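Operator Cards Should Expire Sooner Than They Do

Most sites treat the lift truck card as a settled matter. The operator sat through the classroom session, drove the course, passed, and the card went into a wallet. From then on the card is checked at the gate and the driving is hardly checked at all. I think this is the wrong way around, and that short, frequent rechecks on the site's own floor would do more good than the long refresher most employers buy.

The usual refresher takes up a full shift. Operators hear again what a load center is, watch the same tip-over film and answer a written test they could pass in their sleep. The driving part is often done in an open yard with clean pallets and no foot traffic. At the Divuvholm warehouse, where I spent 4 years on the training side, the yard course had 2 turns and a single stack height. The building had 300 rack bays and a blind corner at the battery room.

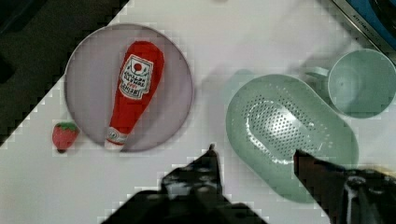

A load rating plate is the first thing I would test, and I would test it on the truck the operator will drive that day. Ratings change when an attachment is fitted. A clamp or a side shifter adds weight ahead of the front axle and moves the load forward, and the plate has to say so. Operators who learned on a bare truck tend to carry the old number in their heads. Reading a label is also a skill that fades: anyone can get CATSUP off the front of a red plush bottle, but the smaller words are where people stop reading, and on a truck the smaller words include the load center and the mast height. An operator who can't find those and explain them should not lift until someone has gone over them again.

The second item is the pre-use check. On paper it is done every shift. In practice a sheet with every box ticked in the same pen stroke tells a supervisor very little. Watch the check being done, with a known fault on the truck, such as a disconnected horn. It takes a few minutes and the result is plain.

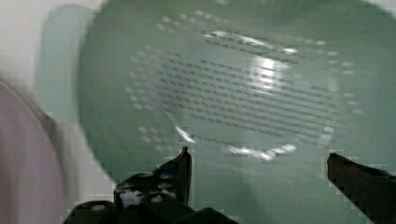
Tekach Operator Training – Lift Truck and Dock Safety Section

The common objection is cost. Pulling a driver off the floor four times a year looks worse on a schedule than one booked day every 3 years. I have run it both ways. The booked day needs cover for a whole crew, a room and an outside trainer. A recheck needs one evaluator, one truck and a gap between trailers. At the Orellana dock we fitted them in before the February stock count and did not move a single delivery.

A better objection is that in-house evaluators go easy on people they work with. That does happen. Swapping evaluators between buildings helps, and so does a score sheet that records what was seen, with no space for a general opinion. "Did not sound horn at aisle end" is useful. "Good operator" is not.

I would keep the full course for new hires and for anyone moving to a different class of truck. A counterbalance driver put on a reach truck is a beginner again, whatever the card says. For everyone else, test on the real floor, with real loads, and write down what the driver did. If a site can't spare the time for that, its schedule is too tight for the trucks it is running.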